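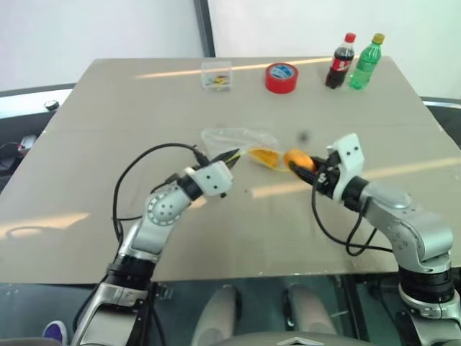 Two-arm table-top unit at work, with one gripper holding an orange item over the table.

3/3/20

Grarkano publishes good practice guide for two-arm table-top robots

Grarkano has published a good practice guide for people who run two-arm robots at a table or bench. It is free to download and covers setting up, daily checks, handling of small goods and what to do when a unit stops.

The guide was written with Plamuston, which trains operators, and tested at the Shetty workshop in Fivgate. It is meant for small firms, colleges and repair shops that have a robot in an ordinary room, often with chairs, shelving and other people close by.

Existing safety standards still apply in full. The guide does not replace them, and following it is no proof that a machine meets them. It sets out in everyday words what an operator should do before, during and after a session.

The main points are as follows.

Table layout. Items waiting to be handled should be set back from the working area, with labels facing the operator where possible. Bottles and other tall items should stand where neither arm has to reach over them. Nothing that belongs to the operator, such as a phone or a drink, should be left on the table.

Cables. Each arm should be moved by hand through its full reach with the power off, and the cable watched for pulling or catching. Loops near the gripper need enough slack for the wrist to turn. Cables must be kept out of the fingers' path.

Speed. Grarkano recommends a top speed of 100 millimetres per second at the gripper whenever a person is within reach of the table. Faster work should be done only behind a guard or with the area clear. Walkways next to the table should be at least 900 millimetres wide.

Bags and soft goods. Thin plastic bags can cling to gripper fingers and be dragged into the next movement. The guide asks for a slow first lift and a pause before the arm travels. Where food is used as a test item, the fingers and table top should be cleaned at the end of the session.

Two arms together. Sites should name one arm as the leading arm for each task. The other waits until the leading arm has let go or come to rest. Both must stop on the same button, and that button must be within reach of the operator's chair.

Records. Every unplanned stop should be written down, including those that cause no damage. A one-page log sheet is supplied at the back of the guide.

Plamuston will run a half-day course based on the guide from May. Places are limited to 30 for each course, and those attending should already know how to start and stop their own machine.

Grarkano will accept comments on the text until the end of May. Version 2 will include a section on mobile bases, left out of this edition.

Copies of the guide and the log sheet are available from the Grarkano press office or from the reception desk at the Shetty workshop, Fivgate.

ENDS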